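Print this page
E-mail this to a friend

The Gincombe table-clearing arm: a build in pictures
By Els Verstraete
April

Five of us have been building a small robot arm in the shared workshop at Gincombe. The job we set it is dull on purpose: pick leftovers and rubbish off a plate and drop them in a bin, so that the plate can go in the sink. Stavros Panagiotou did most of the metalwork, Sointu Jääskeläinen wrote the control code, Thodoris Manolakis looked after the wiring, and Markos Psarras and I did whatever was left over, including the washing up.

The arm is called Sirko. It has a two-finger gripper and a small camera at the wrist, and we only work from what that camera sees. There was a second camera on a pole for a while. People kept knocking the pole and every knock meant setting the thing up again, so it came down.

A few notes on the parts before the gallery. The base is bolted to a steel plate that used to be a drill stand. The shoulder and elbow motors were bought second-hand from Uletti and needed new bearings. The wrist motor is new and cost more than the other two put together. Power comes from a bench supply under the table, with a stop button on a long lead - long enough to reach the kettle, where most of us stand.

The fingers are on their third version. The first pair were too blunt and pushed things about. The second pair had a good point but bent when they closed on anything hard. The present pair are black, angular and a good deal stiffer.

The code is in two halves. One half picks a spot on the plate and an angle for the wrist. The other half moves the arm there slowly, closes, lifts and checks how far the fingers closed. If they closed all the way it assumes it has missed and tries again, up to 3 times, then moves on to something else. Sointu would like it to be cleverer about this. Stavros would like it to be faster. For now it is neither.

By the end of last month we had logged 3,413 grasps, and we want 4,000 before we change the fingers again. A session is usually 20 grasps and then a break to let the shoulder motor cool down. Results go into a shared spreadsheet, one line per grasp, with a column for remarks. Please fill in the remarks - "no good" does not help the next person.

The plates are made up by whoever is on shift. We began with foam blocks, which taught us very little, and moved on to real rubbish: nutshells, wrappers, tissues, dry rice, sticks. Rice is the worst of it, as two fingers can't do much with a heap of grains, and Markos is working on a scoop that clips over them. The shells are better than expected if the fingers come in low.

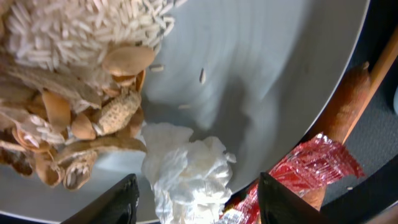 The scoop should be ready to try in a couple of weeks. Thodoris also wants to reroute the wrist cable, which rubs at the elbow when the arm is folded, and that will mean a day with everything in pieces. Anyone who wants to help is welcome in the evening from seven. Bring your own mug.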